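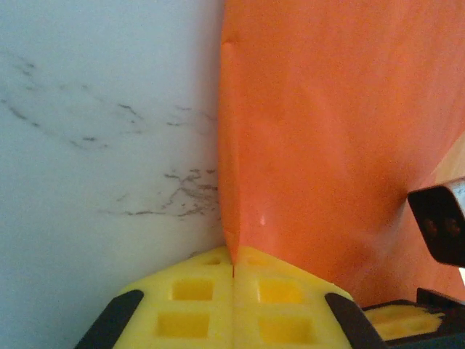
Wrapping a Bouquet in Orange

Feb 19, 2025

I have wrapped flowers at Treltwood for long enough to have opinions about paper, and for most of that time I avoided orange. It's a strong color and it shows every crease. Then Yara Sleiman ordered 50 sheets of it for the spring season, and I had to learn to like it.

The folding is the same as for any other color. Lay the sheet flat, set the stems down with the blooms just past the top edge, then bring one side across and the other side over it. You want a long cone, wide at the flowers and narrow at the bottom. I press the side fold down with my thumb from the top toward the stems. If the fold wanders, I open it up and start over, which costs me a minute and usually a leaf.

For the flowers I like one dark color against the orange. Blue does this well. Pale pink roses keep it from looking like a sports team, and a single white bloom off to the side is enough white. Leave the green leaves on near the top — they hide the gap between the blooms and the paper.

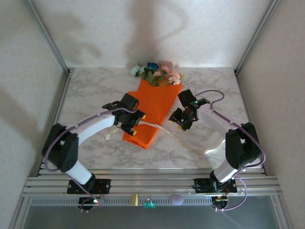

The clear layer

Þórarinn Bergmann taught me to put something translucent over the colored sheet, and I still do it on most orders. He used a roll from Clandix that never seemed to run out. Keep it loose across the middle. Pulled tight, it drags the paper into wrinkles, and on orange you'll see all of them.

I'm trying a heavier sheet in March, 40 to a pack. I'll post about it once I've used up what's on the shelf.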